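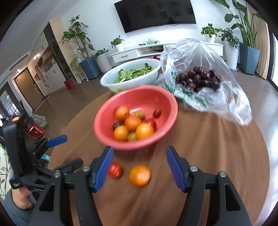
`tralelum-sort` holds demonstrations of produce sorting recorded with hand-held grippers in furnished homes. It accompanies the Vurnum policy code and covers one task family: moving small fruit and vegetables between a table surface and open bowls.

Version 1.2, October 2026. Replaces the April release, which had a clock offset between the left and right streams.

## Contents

| Item | Value |
|---|---|
| Episodes | 2528 |
| Homes | 40 |
| Held-out episodes | 800 |
| Video rate | 60 fps |

Each episode is one directory:

```
episode/
 left.mp4
 right.mp4
 pose.parquet
 width.parquet
 meta.json
```

`pose.parquet` stores a 6-DoF pose per gripper in a shared table frame. `width.parquet` stores the jaw opening in meters. `meta.json` has the instruction text, the split and a home ID.

## Collection

One operator holds a gripper in each hand, with a camera on each tool. Fingertips carry blue textured pads. Tables, cloths and bowls are whatever the home has, and the background is left as found: plants, furniture, store bags on the table. Lighting is not controlled. Windows are often in view and exposure is automatic, so expect shifts when the wrist turns.

Objects are mostly round and close in size - small oranges, cherry tomatoes, dark round fruit. We chose them because color and grasp width alone don't separate the classes well, and because neighbors in a full bowl hide each other.

## Baseline

The Vurnum baseline is a diffusion policy over relative gripper motion, with a horizon of 16 steps. Two findings so far:

- Picks from the cloth transfer to unseen homes better than picks from inside a bowl. Most bowl failures are rim contacts on approach.
- Dropping the second camera hurts bowl picks and has little effect on table picks.

Splits are by home. Don't re-split by episode - the same cloth and bowls will end up on both sides and the scores will look too good.

## Known issues

- Pose tracking drifts when a gripper stays close to a plain wall or a dark screen. Affected spans have `track_ok = 0`.
- Clear bags and translucent bowls give poor depth estimates. No depth is shipped.
- Hands and sleeves can appear in either view. Faces are blurred.

## Loading

```
pip install clarneo
clarneo fetch tralelum-sort --split train
```

The Yang converter in `tools/yang` writes the older array format. It ignores `track_ok`, so filter first.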